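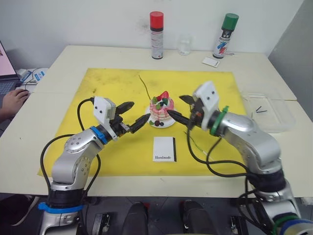
Buscar en el sitio

Imprimir | Enviar por correo

Informe de avance a la Fundación Lindgren
sábado, 7 de septiembre de 2024

Los cursos de lengua para adultos en Harham siguen según el plan aprobado en febrero. Tenemos 25 alumnos inscritos, de los cuales 15 asisten con regularidad. El grupo de Stosham empezó con retraso por la falta de aula y cuenta ahora con nueve personas. Quedan siete sesiones por impartir. Solicitamos pasar el saldo de transporte a la compra de diccionarios.

Contacto | © Asociación Plostholm | Volver arriba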